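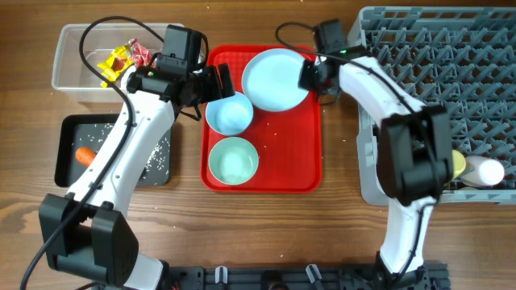 Bowls, a clear container and a red tray on a wooden tabletop.

How to Keep a High-Water Log for a Relocation Request

By Tipene Waaka
Updated January 27, 2025

This guide covers the record a coastal settlement should hold before it asks for help moving homes away from the water. It deals with measurement and filing. It does not cover land title, compensation or the choice of a new site, which are handled in separate guides.

The method was worked out in Skandness, a low settlement of 1268 residents on the outer side of the Ravport estuary. It suits any place where seawater reaches yards, roads or wells at high tide. It will not work well where flooding comes mainly from a river, as the timing of peaks is different and a tide table is of little use.

What you need

A rigid staff gauge, marked in millimeters, at least 1000 mm long
A fixed reference point that will not be moved or painted over
A bound notebook with numbered pages
A pencil
A printed tide table for the nearest port
A phone or camera with the clock set correctly
A compass, or a compass app that has been calibrated
A spirit level and a straight board, or a water level made from clear tubing

Loose sheets are not a substitute for the notebook. Reviewers tend to ask whether pages could have been removed, and numbered pages answer the question.

Step 1. Choose the reference point

Pick something solid: a bolt set in a church foundation, the corner of a concrete slab, a survey pin. Avoid wooden posts, sea walls and anything on fill. Fill settles, and a settling reference makes the water look as if it is rising faster than it is.

Scratch or chisel a small cross at the exact spot. Write a description in the notebook that would let a stranger find it, and take one close photograph and one wide one. If a national survey mark is within walking distance, use that in preference to one of your own.

Step 2. Set up the gauge

Fix the staff where water arrives early in a flood but where waves do not strike it directly. The lee side of a building is usually suitable. The zero should sit at or slightly below ground level.

Check that the staff is vertical in both directions. Then measure the height difference between the gauge zero and the reference point using the board and level or the tubing. Do this 2 times, starting from opposite ends, and write down both results. If they differ by more than a few millimeters, repeat the whole measurement. Do not average a bad pair.

With tubing, wait until the water in both ends has stopped moving and check the full length for air bubbles. A bubble near the middle is easy to miss and can throw the reading off badly.

Step 3. Record each event

An event is any tide at which seawater covers ground that is normally dry. Use one line per reading and the same column order throughout:

Date
Time, 24-hour clock
Gauge reading in millimeters
Predicted high tide, height and time
Wind direction and a plain description of strength
Rain during the previous day, yes or no
Observer's initials

Start before the predicted peak if you can and continue until the level has clearly dropped. The highest figure is the one most people will look at, but the readings on either side show that it was a true peak and not a splash. In choppy water, watch the staff for a full minute and record the middle of the range. Put the range itself in the remarks.

Enter quiet tides as well. On the highest predicted tides of each month, write a line even if the ground stays dry. A log made up only of floods gives no idea of how often floods fail to happen, and an engineer reading it will have to guess.

Correct a mistake with a single line through the figure. Write the new figure beside it and initial the change. Do not erase.

Step 4. Photograph the extent

Take pictures from the same stations each time. Three or four stations are enough for a small settlement. Mark each one with a painted dot or a peg, and hold the camera at the same height.

At the main station, shoot a full turn of 360 degrees in overlapping pictures, starting at north and moving clockwise. At the others, one picture along a fixed bearing will do. Write the bearing in the notebook. Keep the original files and work only on copies, as editing can strip the time stamp.

After the water goes down, mark the debris line on nearby walls and measure it up from the ground. Debris lines are less exact than gauge readings, so label them clearly – they should never be entered in the gauge column.

Step 5. Record what was affected

Keep this in a second notebook, by house number or plot number. For each event, note water over the floor, water under the floor, wells that tasted salty, gardens covered, road sections closed, and any household that slept elsewhere. Give the number of nights.

Temporary moves deserve care. In many programs a family that leaves for a few nights and returns does not appear in any count, yet repeated short moves are often the strongest evidence that a location is failing. Record where people went in general terms only ("relatives inland", "school hall"). Ask each household before writing down names, and leave names out of any copy that is sent away.

Step 6. Convert the readings

Gauge readings are only useful to outsiders once they are tied to a known datum. Take the height of your reference point, subtract the difference measured in Step 2 if the gauge zero is lower, and add the gauge reading.

Skandness used the Yatsenko worksheet for this, a one-page form with the arithmetic laid out line by line. The Tranero spreadsheet gives the same answer but rounds to the nearest centimeter, so keep the millimeter values separately if you use it.

If the reference point has no known height, leave the readings as they are and say so. Relative heights are still acceptable for showing change over time. A guessed datum causes trouble later.

Step 7. Check and store

Re-measure the gauge against the reference point every January and after any storm that moves soil near it. Enter the result even when nothing has changed. If the staff has shifted, note the date of the last good check and treat every reading after it as doubtful.

Scan or photograph each completed page. Keep one copy in the settlement, above the highest recorded water, and one somewhere inland. The Skandness copy is held in Ravport.

Common faults

Phone clock left on the wrong time zone after travel.
Tide table for a different port, used without the time correction.
Gauge replaced after damage and the new zero not measured.
Feet and inches mixed with metric readings on the same page.
Remarks written days later from memory. If this cannot be avoided, put the date of writing next to the entry.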